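Altness robot club, update for Koltance, 18 October 2019

Well, we've spent most of the 3000 and I'm chuffed with where it went! The arm is up and running, the padded fingers are on, and all seven of the regulars have had a go at driving it (some of them rather fast). We lost two sessions to a dodgy cable, so picking up tall, upright things is still the main job before the November heat.

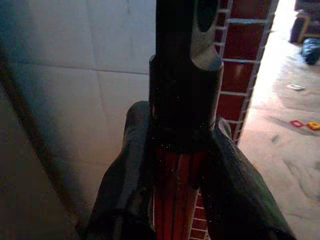

Kenna Skinner reckons we should stick with slow grips for now and leave the speed run till the new cable's had a proper test. I've pencilled that in for next time.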